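Last updated May 17, 2024
Posted by the Alva maintainers

# Alva

Alva is the coordination layer we run on top of two arms sharing one table. It takes object poses from Henda (our perception node), works out which arm should go for what, and hands timed trajectories to the controllers. We've been building it at Wiromwood since August and it has become really fun to use, so it's time other people got to play with it!

## What's in the repo

- `planner/` holds arm assignment and the shared-space lock
- `calib/` fits table coordinates to the taped grid
- `replay/` steps through a logged run offline, with no hardware attached
- `logs/` has 41 cube-and-tray runs, each with the plan and the joint states

The cube-and-tray task looks small, but it gives the planner plenty to chew on. Both arms can reach the tray, so one has to own that space while the other waits or works somewhere else.

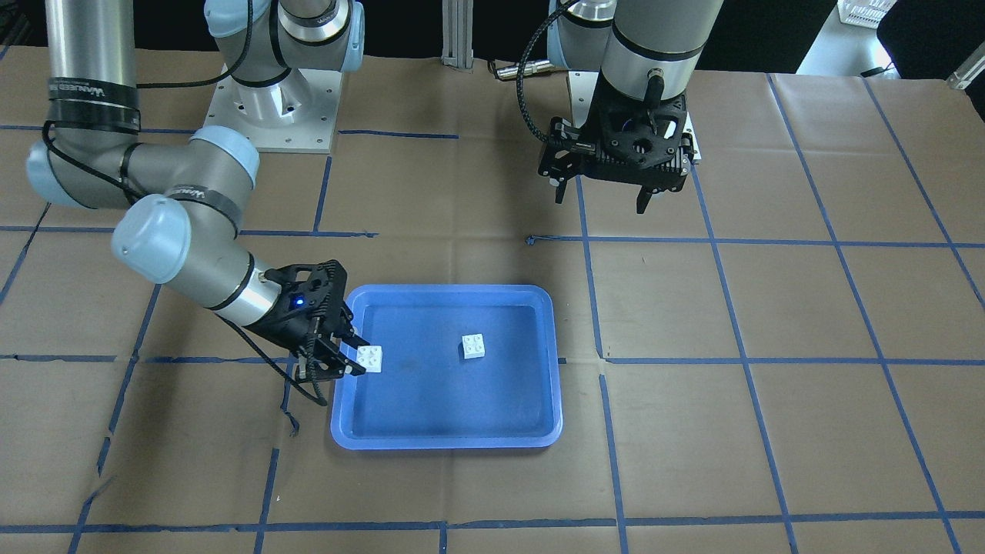 The lock is requested 300 ms before a trajectory enters the shared volume. If it isn't granted, the arm stops at its last safe waypoint and the planner tries again. You can change this with `lock_lead_ms`, and we'd love to hear what values work on your setup.

## Calibration

Run `calib/fit_grid` first. It needs at least 8 tape crossings that the fixed camera can see clearly, and it does fine with creased paper or slightly crooked lines. Park the arms away from the crossings you want to use, or pass `--mask-arms` and let Henda ignore them (my favorite flag in the whole project).
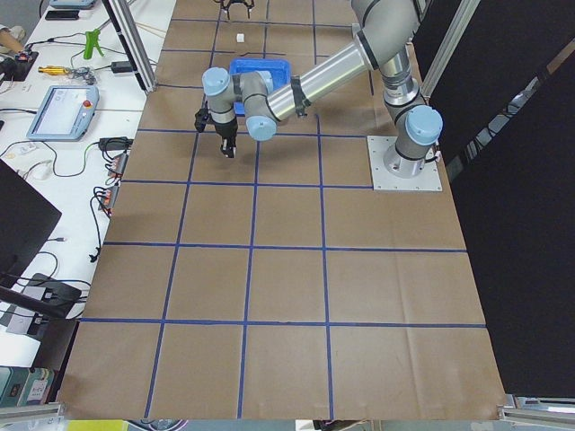

*Gridded table with the tray, one white cube and both grippers in view.*

## Known issues

- Henda can lose a cube when a forearm passes over it. The last pose is kept, but its age isn't reported yet.
- `replay` ignores gripper force.
- Configs written for Cariris, our older planner, load with warnings. Most of the warnings are harmless, but check the joint limits.

## Comments

**gridlock_py:** The replay tool is great. Got the first log running in almost no time on an old laptop.

**tapeandtwine:** Does `fit_grid` care if the squares aren't all the same size?

**alva-maint:** It needs the real spacing in `grid.yaml`. Uneven is fine as long as you list each row and column.

**tapeandtwine:** Works now, thanks! I had rows and columns swapped.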